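# Is hand-guided teaching worth it, or am I just making bad recordings?

**benchrat_89**

I've been trying to teach a two-arm setup to fold a sheet of paper. I drive both arms by hand through a pair of leader arms, record the run, repeat until my shoulders hurt, then train on the pile. The kit is from Fididar and the sales page says you can show it a task "in an afternoon." I have put in most of April.

I'm at 1385 recorded runs. The trained policy reaches for the paper fine, then dithers over the corner and either misses the pinch or shoves the sheet sideways. Success on my last test was 30 percent, and I was being generous about what I called a fold.

Everybody tells me to collect more. I don't buy it. Before I spend another month on this I went through the wrist camera footage, and a lot of it looks like this to me:

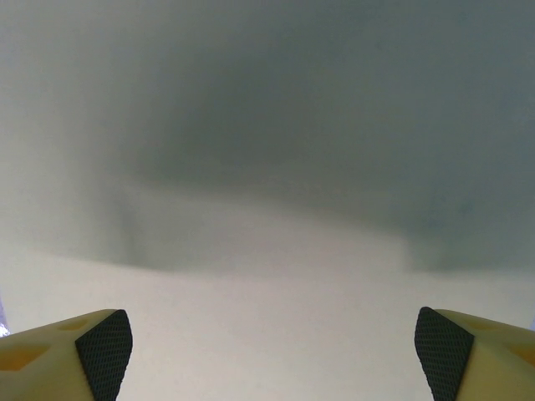
## What I want to know

1. Do blurry wrist views like that hurt training, or do they wash out?
2. Is there any point in going from 1385 runs to, say, 3000?
3. Has anyone gotten paper to work by remote control at all, or is it all edited demo clips?

Please don't just link me to the Akano course. I took it. It's a guy stacking blocks.

---

**Tõnu Kütt**

I'll go in a different order from yours, because your second point is the one that costs you money.

No, don't double the pile. I went to 3416 runs on a cloth task once and the result at the end was no better than what I had at the halfway mark. What helped was throwing runs out. I sat down and watched them at double speed and deleted every one where I had hesitated, re-gripped or backed off and tried again from a different angle. If you dither over the corner while you're driving, the policy learns to dither over the corner. It has no idea you were thinking.

On the blur: I'd worry less than you do. In yours the fingers and the pads are sharp and only the background is mush. Open fingers with nothing between them is a perfectly good thing for the policy to see, as long as another camera tells it where the sheet is. Do you have an overhead view? You didn't say. If the wrist camera is your only one, then yes, a view with no paper in it gives it nothing to aim at, and that's a real problem.

Paper does work by remote control, but slowly, and only after you decide which arm does what and never change your mind. I let one gripper handle the edge and keep the other out of the way until it has a job. When both of them wander in at once you get recordings that disagree with each other. Compare your approach with a moment like this one, where the black gripper is against the right edge of the yellow sheet with a bit of the corner curled up, and the yellow fingers are keeping their distance: 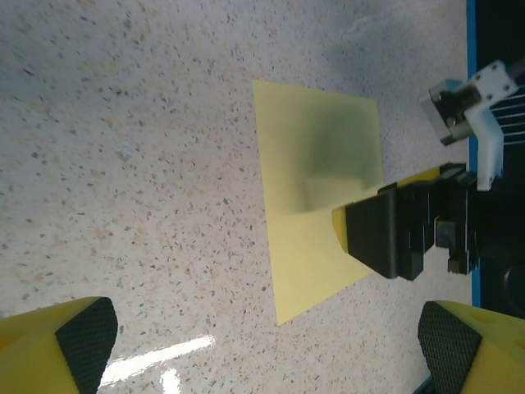
Getting to that point is where I'd spend your practice time. Run only the approach and the pinch, stop there, reset, and do it again until your hands are bored with it. Then record the whole fold. I also start each recording with the sheet turned a little differently, or the thing memorizes one spot on the table and looks brilliant until you nudge the paper.

One more thing -- check your lighting. A shiny table will throw a glare streak, and it moves if you move the lamp. I taped my lamp to the shelf and stopped touching it.

As for "in an afternoon," I have never seen it. Maybe for pushing a button.

---

**dravon_user**

Just use the Dravon gripper pads, the stock ones are garbage for paper. Fixed it for me in one evening.

---

**benchrat_89**

@dravon_user fixed it from what to what? How many test runs? "Fixed" with no numbers is how I ended up owning this kit.

@Tõnu Kütt thanks, that's useful even if I don't like it. There's an overhead camera, but I had it turned off in the training config to save disk space. I'll own that one. I'm also guilty of the re-gripping, I do it on what feels like every other run. I'm going to cull first and train on what's left with the overhead view on. If that doesn't beat 30 percent I'm selling the arms.

---

**Tõnu Kütt**

Change one thing at a time or you won't know which it was. Turn the camera on first, same runs, same test. Then cull.

And keep the deleted runs in a folder somewhere. I threw mine away for good and later wanted the failed grips back to train a retry step. The Akande scripts will sort them by length if you have those installed, and the long ones are mostly where you were fumbling -- mostly, so still watch them before you cut.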